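Hendura Writer 3: User Guide
Section 4. Setting up a story project

Use this section when you start a new piece of fiction, or when you bring in a draft you began somewhere else. Before you begin, sign in and check that your name appears at the top right of the Shelf screen.

4.1 Create the project

1. On the Shelf screen, select New, then Story.
2. Type a working title. You can change it later without breaking any links between scenes.
3. Choose a length. Flash stops the word meter at 700 words, Short at 3974, and Open has no meter.
4. Choose a template. Blank gives you one empty scene. Haunted House gives you a set of scene cards with prompts on them, such as Arrival, First Noise and The Locked Room.
5. Select Create.

Note: The word meter is only a guide. It turns red when you pass the limit, but you can keep typing.
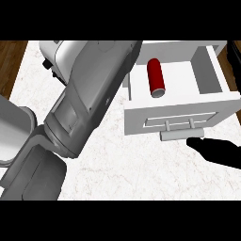 4.2 Bring in an existing draft

1. Open the project and select File, then Bring In.
2. Pick the file. Plain text and rich text files are accepted.
3. Choose how the draft should be split. By Blank Line makes a new scene at every double line break. By Marker makes a new scene wherever you have typed three asterisks.
4. Check the preview. Scenes with no title are shown as Untitled and numbered in order.
5. Select Finish.

Caution: Bring In replaces any scene that has the same title. If you have already written a scene called Arrival and the draft has one too, yours will be overwritten. Rename it first, or save a copy under File, then Save Copy.

A project can hold up to 99 scenes. If the draft would go over that number, the preview shows a warning and the Finish button stays gray. Go back to step 3 and choose the other way of splitting.

4.3 Add characters and places

1. Open the Cast panel on the left.
2. Select Add, then Person or Place.
3. Type the name exactly as it is spelled in the story. Accented letters are kept, so Ea Hafþórsson and Ea Hafthorsson count as two people.
4. Fill in the notes you want. Only the name is required.
5. Select Save. Every scene that uses the name is now listed on the card.

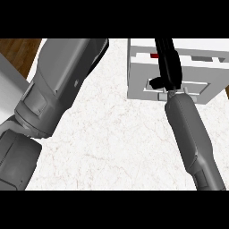

If a character goes by more than one name, put the others in the Also Called box with a comma between them. In the sample project, The Lodger at Skevham, the narrator is Anjani Harahap, but the neighbors call her Miss Harahap and her brother calls her Anj. All of these lead to the same card. The house itself is set up as a Place, and so is Wistley, the village down the hill.

Note: Very short nicknames can match parts of other words. Turn on Whole Words Only at the bottom of the card if you see scenes listed that don't belong there.

4.4 Set the story clock

1. Open the Clock tab and turn on Track Time.
2. Enter the date and hour of the first scene.
3. For each later scene, enter how much time has passed – hours or days, as you like.
4. To mark a flashback, select the scene and choose Loose. Loose scenes are left out of the running time.

The clock accepts gaps of up to 36 hours between scenes without asking. Longer gaps bring up a box where you can confirm or correct the entry. To stop the box from appearing, clear Ask About Long Gaps under Settings.

For printing and page layout, go to Section 5.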